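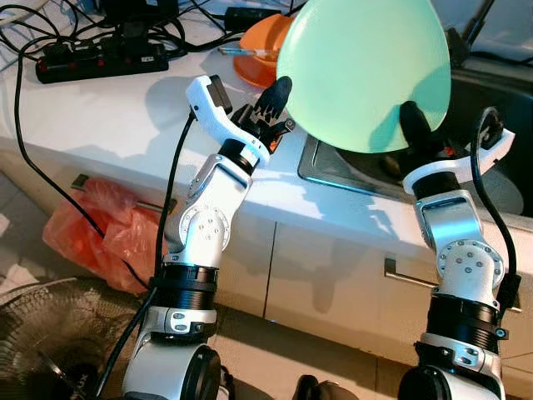
Jandusel Household Water Use Tables

Version 4

Summary

Monthly metered water use for single-family homes in the Clestgate and Himgate service areas, joined to lot and building attributes. Intended for demand modeling, rate design and leak screening. Not suitable for billing disputes or for any work that needs readings finer than one month.

Contents

meters.csv: one row per meter, 1232 rows
readings.csv: one row per meter per month
parcels.csv: lot area, year built, number of bathrooms, irrigation flag
zones.csv: pressure zone lookup
CHANGES.txt: edits between versions

All files are UTF-8, comma separated, with a header row. Missing values are empty strings. Zero is a valid reading and does not mean missing.

Coverage

Of the 1232 meters, 512 are in Clestgate and the rest are in Himgate. Apartment buildings, shops and shared meters were removed before release. Homes on private wells were never in the source records. Himgate meters installed as part of the Poduval subdivision start later than the others, so their series are shorter. Filter on first_month before comparing totals.

Fields in readings.csv

meter_id: random integer, stable across versions from version 2 on
month: integer month index, starting at 1 for the first month in the table
use_gal: gallons used since the previous read
read_type: A for actual, E for estimated, C for corrected
days: days between reads

The days field matters. Read dates drift, and a long billing period can look like a jump in demand. Divide use_gal by days before plotting anything.

Processing

Raw exports from the two areas used different units. Clestgate reported hundreds of cubic feet and Himgate reported thousands of gallons. Both were converted to gallons and rounded to the nearest ten. Clestgate values therefore show a step pattern that is left over from the source unit. It has not been smoothed.

Negative reads following a meter swap were set to empty and marked C. Runs of estimated reads were kept as delivered. The true-up read at the end of a run often carries several months of error and should be spread back over the run or dropped.

Parcel attributes were matched by street address. Matching failed for 91 meters. Those rows remain in meters.csv with an empty parcel_id.

Privacy

Addresses, account names and meter serial numbers are not included. Lot area is rounded. Do not attempt to link meter_id to county parcel records.

Known problems

The irrigation flag comes from permit records and misses systems put in without a permit. Treat N as unknown.
Pressure zone 4 was split partway through the series, and zones.csv lists only the current boundary.
June reads in Himgate include a hydrant flushing credit on some accounts. The credit was not reversed.
Vacant homes are not marked.

Loading

Read meter_id and parcel_id as strings. Some spreadsheet programs convert parcel_id to a date on import.

License

Free for research and teaching use with attribution to the Jandusel tables. Redistribution of modified files must include CHANGES.txt with the edits listed.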